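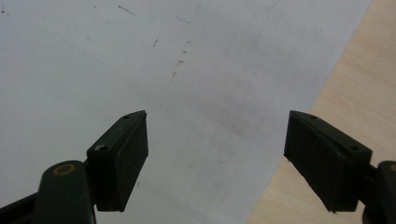

Figure 1. Wrist view with the fingers open over a sheet of marked paper.

Week 5: From pixels to a grasp decision
Notes by Annelies Marti, with corrections from Rigoberto Tapia

Last week we left the controller running happily on joint angles alone. This week it gets eyes, and I think it's the best part of the course! You'll write the small piece of software that sits between the camera and the motion planner and answers one question over and over: is there something between the fingers worth closing on?

Start with Figure 1. Both pads are in view, wide apart, with nothing held between them. A person sees that straight away. Your code gets a grid of numbers, and in that grid the dark green pads are by far the strongest shapes. A plain edge detector will fire all along them and tell you it has found two lovely objects. It has found its own hand.

So the first job is the self mask. The pads only move along one path relative to the camera, which means that for any finger opening you can work out which pixels belong to the gripper and ignore them. In the course code (the package is called Tierney) the mask is looked up from the opening value. Print the mask over a live picture before you trust it. If it's shifted even a little, you'll get a thin sliver of pad left over, and the planner will chase that sliver with real enthusiasm.

What's left after masking

Once the pads are gone you still have the paper, the strip of pale wood at the right, and the line where they meet. That paper edge runs on a diagonal and it's long and straight, so a line finder will love it. Then there are the little pencil specks and dashes up near the top, and a soft grey smudge across the middle.

Think about what each of these does to a detector:

The specks are small and dark. A blob finder picks them up unless you set a smallest allowed size. We use 30 pixels as a starting point.

The smudge is wide and faint. It has no sharp border, so edges miss it, but a fixed brightness threshold may well grab it. The paper is brighter toward the upper left and duller toward the centre, so one threshold for the whole picture is a poor choice anyway. Use a local one, comparing each pixel with its neighbours.

The paper edge is real, and it belongs to a real thing, but it has almost no height. If your only input is colour, you can't tell that from one picture. Hubert Bachmann will cover depth in the next lecture and I'm looking forward to it as much as you should be.

Deciding over time

One picture is a weak witness. Glare and shadows come and go, and a detector that flips between yes and no will make the arm twitch. We keep a short history of the last 10 results and ask for agreement before the state changes. The states are SEARCH, APPROACH, CLOSE and HOLD. Draw the arrows between them on paper first, including the ones that go backwards. Most people forget the arrow from CLOSE to SEARCH, the one you need when the fingers meet and there was nothing there.

Don't let the camera decide HOLD on its own. Motor current and finger opening know a lot about whether something is in the grip, and they don't care about lighting. Combining them with the camera result is only a few lines of code and it's very satisfying to watch it start working.

Lab task

Work in pairs. Begin from the branch named rendent and fill in the two empty functions, self_mask and candidate_regions. Run them on the recorded set first, then on the arm. Your code should report no candidates for a bare sheet of paper, pencil marks and all. After that, put down an object of your choice and check that it's found at several finger openings.

Keep the loop time under 32 milliseconds. If you go over, shrink the picture before you start cutting steps.

Hand in your code, your state drawing and one page on a case where your detector was wrong. I enjoy reading these pages more than anything else you give me, so pick a good one and include the settings you used. Roswitha Gasser runs the help session in February and can unlock the arm for you if it stops on a joint limit.

Reading: chapter 2 of the course pack, then the section on local thresholds.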